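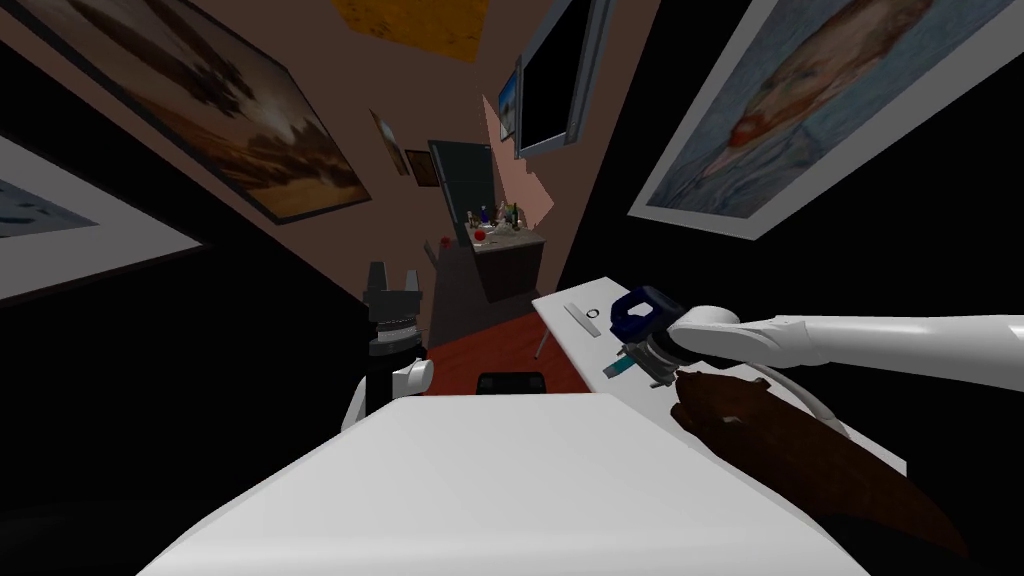 Hanging height and fixings for mixed frame sizes
Print this thread | E-mail this thread

ellby_k
Wall is plaster over brick, not perfectly flat. One large landscape, several small frames, one screen. I set the center line of the large piece at 1183 mm from the floor, and it reads low when I stand. Two hooks or a single wire?

plumbline40
Two hooks. A single wire lets the frame rotate every time a door closes. 1183 is a seated height. If people mostly stand in there, go higher.

Sarer
Disagree on the wire. With two hooks, any error in the drilling shows up as tilt, and you can't trim it out. Wire plus felt pads on the lower corners stays put.
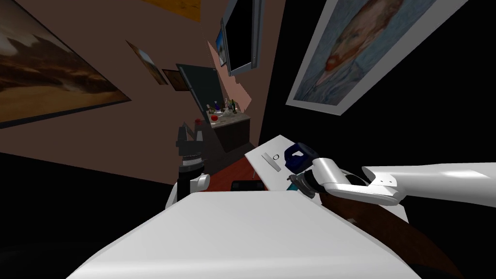
Large landscape with the two smaller frames farther along the wall.

plumbline40
Felt compresses over time. I used pads on a Balora rail and had to level everything again by July.

ellby_k
The landscape is 4 kg with the frame. Does that change the answer?

Sarer
No. Either method carries it easily. The plug matters more than the hook. Old plaster crumbles, so the plug has to seat in the brick behind it. Drill 40 mm deep and clear the dust before you push the plug in.

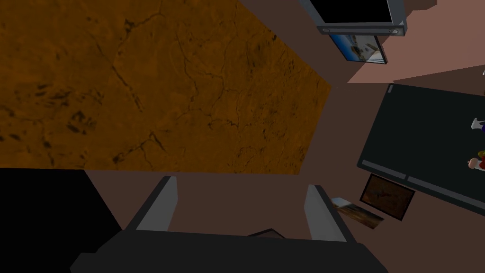 Also check for a hollow sound before you drill. If the plaster has come away from the brick, a longer screw won't fix that. It has to be patched first.

wijesinghe_walls
Forty is short if the plaster is thick. Measure it with a thin bit first, then add the full plug length. On height, I line up the small frames by their centers and ignore the top edges.

plumbline40
Centers only work if the sizes are close. Otherwise the row looks ragged.

ellby_k
Going with two hooks and a longer plug. Will test the small frames with paper cutouts first.

Thread views: 429
We use cookies to keep you signed in. Accept | Settings
Contact us | Back to top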